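Fewer examples, and better ones

By Ama Sulemana

In our field people like to speak about big numbers. When I tell a colleague that my group collected 800 examples in June, the first question is always why so few. I think it is the wrong question.

At Wosbridge we teach an arm to pick up small plastic parts. Before, we had 4 operators who worked for speed. Each of them put the part in the same place, facing the same way, and closed the fingers on it quickly. The model learned this one place very well. When we moved the part a little to the side, it did not know what to do.

Clear plastic is the hardest case for us. It takes the colour of the table, and the wrist camera finds mostly a few bright points on the edges. For such a part I prefer that two patient people record slowly, change the position every time, and also keep the attempts which fail. A failed grasp shows the model something too, if it is marked correctly.

I know that my friends at Feltel do not agree, and they have more money for storage than we have. But I have deleted too many hours of careless recordings to believe that quantity will repair them.

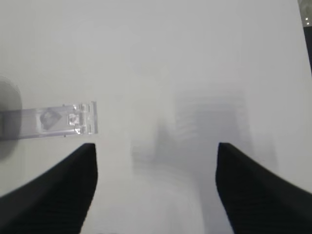
Wrist camera view with the fingers open and a clear plastic piece at left.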